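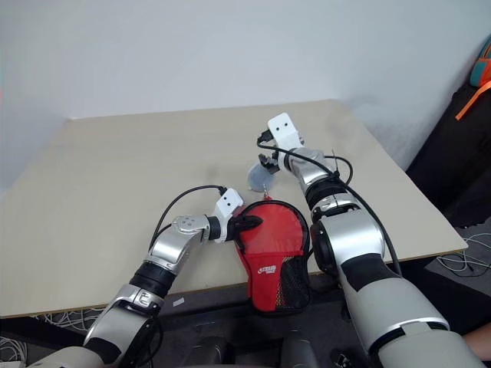

I've been running customer replies for a small online furniture shop for four years now, and in that time I've tried more social inbox tools than I'd like to admit. The latest is Sutard, and I'm going to gush a bit, so brace yourself. We sell desks, shelves and tabletops, mostly to people setting up a workspace at home, and the questions come in everywhere at once: comments under posts, direct messages, reviews, tags in someone else's story. A typical one is about a light beige top with a smooth surface and a little white label near the front edge, and the customer wants to know if the label peels off cleanly. Easy question! But if it gets asked in three places by the same person and three of us answer it differently, we look like we've never met each other. Sutard is the first tool I've used that really gets this.

The setup

I put off switching for months because our last move (from Petek, more on that below) ate most of a week. This one took an afternoon. You connect your accounts one by one, and for each you choose how far back you want it to read. I went for the longest option and ended up with 2861 old conversations sitting in the archive, all searchable, which I was ridiculously happy about. Finding what we told someone last spring about delivery to an upstairs apartment now takes me a few seconds. I used to scroll with my thumb until it hurt.

The one fiddly part was permissions. If your page is owned by a business account and you're only an editor on it, you need the owner to log in and approve the connection. Our owner is Tâm Châu, who was on a train at the time, so I sat there refreshing until the approval came through. Do that bit first and get a coffee.

Day to day

The inbox is one long list, newest at the top, and you can turn that around so the oldest unanswered message is first. Please turn it around. It's in Settings, under Queue, and I don't know why it isn't the default. With newest first, the loud threads keep floating up and some poor soul who wrote at 6 a.m. sinks to the bottom.

What I love most is the person view. Click a name and you get everything that person has said to you across every channel, stitched together in one column, with your team's replies in it. The matching is a suggestion, so you get a small "same person?" prompt and you say yes or no. It has guessed wrong on us a few times, mostly with common names, and undoing a merge is one click. I had a customer last month who started in comments, moved to messages and finished with a two-star review, and because I could read the whole story in order I could write her a reply that made sense. She changed it to four stars!

Then there's the lock. When I open a message, a little pencil shows up next to it for everyone else and they can't send until I'm out. Hadero had something similar but it only warned you, and warnings get ignored at four in the afternoon when the queue is long. Caroline Mwakyusa, who shares the late shift with me, says the pencil has saved her from sending at least one very awkward double apology.

Saved replies

Okay, this is where I usually get grumpy. Saved replies are how brands end up sounding like vending machines. Sutard does a neat thing where a saved reply can have a gap in it that must be filled in before the Send button wakes up. So our "sorry it arrived damaged" reply has a gap right after the first sentence, and I have to type something real in there. What arrived, what's wrong with it, whatever the person told me. It's such a small idea, and our replies read so much better for it. I went back and rewrote nearly all of ours with at least one gap.

You can also put a limit on how often the same saved reply goes out publicly under one post. We set ours low. If twenty people ask the same thing under a picture, we'd much prefer to pin one good answer and then like the rest of the questions or answer them in a few fresh words.

The reports

Fine. Good, even, if you like reports. You get response time, number of conversations, how many were public and how many private, and a mood score that I've mostly stopped looking at. The mood score can't read sarcasm ("great, another wobbly leg, love it" went down as positive). Response time is split into first reply and last reply, and I find the gap between those two much more useful than either number alone. Ours was embarrassing in the first month. We were quick to say "we're looking into it!" and then slow to look into it. Seeing that on a chart changed how we plan shifts, so I guess I owe the reports a bit more credit than I gave them at the start of this paragraph.

The export is a plain spreadsheet and it opens properly, accents and all. Hallelujah.

On the phone

The app is good for reading and for short replies. I wouldn't want to handle an angry thread on it, since the person view is squeezed into a tab and you lose your place when you switch. Notifications can be set per channel and per hour, so mine go silent at 8 p.m. except for messages with the word "urgent" in them. People don't use that word as much as you'd fear.

How it compares

Petek is cheaper and looks nicer, and if you only have one or two channels it may be all you need. We outgrew it once reviews became a big part of the work, as it treats them as a separate product with a separate login. Hadero is powerful, with a rule builder you could lose a weekend in, but the people on our team who aren't computer folks never warmed to it. I only had a trial of Caltari, so take this lightly: lovely calendar for scheduling posts, pretty thin on the reply side. If your job is mostly posting, look there first. Mine is mostly answering.

Things I'd change

Search doesn't look inside images, so if a customer sends a screenshot of their order number you still have to type it out yourself. Attachments are capped at a size that a short video from a newer phone will go over. And the tags! You can make as many as you like, which sounds generous, but there's no way to merge two of them. We currently have "delivery," "deliveries" and "Delivery" living side by side, and cleaning that up by hand is a job I keep leaving for March.

I'd also like a proper handover note. You can leave an internal comment on a conversation, and we do, but it scrolls away as soon as the customer writes again. Something that sticks to the top would be perfect. I wrote to support to ask and got a friendly reply in around 60 minutes -- from a person, with her name on it, who had clearly read my message -- saying it's on their list. No date given. I'll take it.

Who it's for

Small teams, I'd say, with enough messages that you've started stepping on each other's toes. If you're on your own, the lock and the handover stuff won't matter to you and the price will feel a bit steep. With the four of us it has been a joy to use, and I don't say that about software very often. Start with the trial, connect your messiest channel first, and flip that queue order before you do anything else.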